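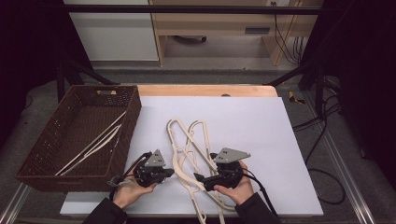

Ticket: Path lights shutting off early after charge controller swap
Product: Dullex garden lighting kit, Trirkix controller
Opened by: Milagros Valcárcel
Assigned to: Telmo Tejada
Status: Pending customer confirmation

Reported problem
Customer has 16 low-voltage path lights on one solar panel and one battery. Lights come on at dusk and go off after around 2 hours. Before the controller was replaced in December they ran until morning. No change to the panel location.

Log

Wednesday, 9:40 am, Tejada
Asked for battery voltage at dusk and at shutoff, controller mode setting, and panel tilt.

Wednesday, 11:15 am, Valcárcel
12.9 V at dusk, 12.4 V at shutoff. Mode shows "T2". Tilt not measured. Panel wiped down, no difference.

Wednesday, 11:50 am, Tejada
12.4 V is well above the low-voltage cutoff. Battery is not the cause of the shutoff. T2 is a timer mode. The old Clallent controller was dusk-to-dawn only, so the setting would not have come up before. Hold the mode button until the display blinks, step to "DD", wait for the blinking to stop. If the button is released early the old value is kept.

Wednesday, 4:05 pm, Valcárcel
Display shows DD. Will check tonight.

Next day, 8:20 am, Valcárcel
Lights stayed on past midnight but were off at 5 am. Controller shows battery at 20 percent, load disconnected.

Next day, 10:00 am, Choo (second level)
Load disconnect at 20 percent is the default. Separate issue from the timer. Check the battery type setting. The replacement ships set to lithium and the battery on this account is sealed lead-acid. Charge voltage will be wrong until it is changed. Also confirm the panel leads are tight at the controller terminals.

Next day, 1:30 pm, Valcárcel
Battery type was lithium. Changed to SLD. One panel lead was loose, retightened.

Next day, 1:45 pm, Tejada
Leave the load off tonight and let the battery charge through tomorrow. Turn the load on at dusk and send the battery percentage at that time. Looking for 80 or higher. If lower, we will request a battery test.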